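Chapter 9
Worktops and the Things Kept on Them

What this chapter covers
Choosing a surface for preparing food
Patterned and plain finishes
Placing small appliances
Boards, lids and containers
Clearing and wiping down

Before you start
You should have read the section on room layout in Chapter 2 and have your measured sketch of a kitchen to hand. You will add to it as you work through this chapter.

9.1 The worktop as a working area

Most of the work in a kitchen takes place on a small part of its worktop. A person making lunch needs room for a board, a knife, the food waiting to be cut and somewhere to put it afterwards. The rest of the surface is usually taken up by things that live there all the time, such as a kettle, a toaster or a row of canisters.

In this book, the part that is kept free for preparing food is called the clear area. The part taken up by appliances and containers is called the standing area. The line between them moves during the day. A mug left out after breakfast becomes part of the standing area until somebody washes it, and a plate of fruit may stay in one spot for a week.

When the Ballimstead course was first taught, students were asked to draw their own worktop at home before tidying it. Many found that the clear area was smaller than they had thought. It is worth doing the same drawing now, on squared paper, and keeping it for the exercise at the end of the chapter.

9.2 Surface and pattern

A worktop may be plain, speckled or veined. Veined patterns copy the look of marble, with grey lines running through a white ground, and they are found on real stone and on many cheaper materials. The pattern alone does not tell you what the worktop is made of, so check the supplier's sheet before using any cleaning product on it.

Pale surfaces reflect light and help to brighten a dark corner. They also show tea, beetroot and turmeric very clearly. Grey veining can make crumbs and small specks harder to see, and for this reason a veined worktop should be wiped all over, including the parts that look clean.

Veined worktop; worktop with a bamboo board and a toaster oven.

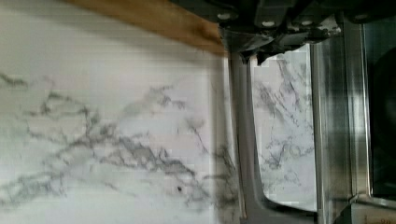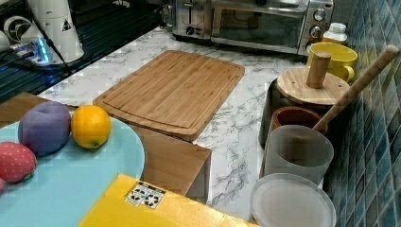 9.3 Placing small appliances

Appliances that give off heat need space around them. The maker's instructions will state how much, and the figure differs from one model to another. Mark it on your sketch as a dotted line. Nothing that can melt or scorch should be kept inside that line, and this includes plastic bottles, cups and lids.

Doors need space as well. A toaster oven with a door that drops forward takes up more of the worktop when it is open than when it is shut. Leave enough room in front of it to put down a hot tray.

Check the rating plate before plugging in. An appliance marked 1,000 watts draws a good deal more current than a radio or a phone charger, and two heating appliances should not share an extension lead. Cables should run along the back of the worktop and well away from the sink.

Key terms
Clear area: the part of a worktop kept free for preparing food.
Standing area: the part taken up by items that stay in place.
Juice groove: a shallow channel near the edge of a cutting board that catches liquid.

Exercise 9A
Using your sketch, shade the standing area in pencil. List each item in it and write down how often it is used. Move anything used less than once in 14 days to a cupboard, then draw the worktop again and compare the two drawings.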